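FOR IMMEDIATE RELEASE
28 November 2025

Meinecke Agrees to Settlement Over Export Payments Routed Through Shell Companies

Meinecke, a trading company that ships industrial parts to buyers on three continents, has agreed to pay $40 million to resolve civil claims that it concealed the true owners of goods sent to restricted customers. The agreement was signed this week and closes an inquiry that began with a bank's report of unusual wire transfers.

According to the settlement papers, Meinecke processed 1,368 payments through two intermediaries, Jadero and Flestance. Of these, 259 were tied to customers who had been placed under trade restrictions before the orders were accepted. The invoices listed the intermediaries as final buyers, although staff in the company's shipping office had been given the names of the parties who would receive the goods.

Meinecke does not admit criminal wrongdoing under the agreement. It accepts the statement of facts attached to the settlement and has waived its right to challenge the penalty in court. Two former managers are not covered by the agreement, and the claims against them remain open.

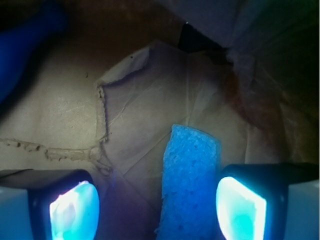

Renata Benítez said the penalty was fair but that the banks had been let off lightly, and asked why transfers of this size had cleared for so long before anyone filed a report. The settlement does not address the conduct of any bank. It states that the reporting bank cooperated fully and turned over its records on request.

Under the terms, Meinecke must end all business with Jadero and Flestance and must check the ownership of every customer whose orders exceed $300 thousand in a year. An outside monitor, Tivness, will review the company's sales files and report twice a year for three years. The first report is due in July.

Payment will be made in two parts. The first is due within 30 days of signing, and the balance is due when the monitor delivers its first report. If either payment is missed, the full amount becomes payable at once and the civil claims may be reopened.

Former employees with information about the transactions may contact the monitor in confidence. The agreement bars Meinecke from taking any action against a person who does so.

###

Comments (3)

portside_dan
Are the two managers going to be named at some point, or is that sealed?

L. Whitcomb
The penalty sounds large until you ask what they made on those orders. I would like to see that figure published.

gracie1970
Who pays for the monitor? The release doesn't say.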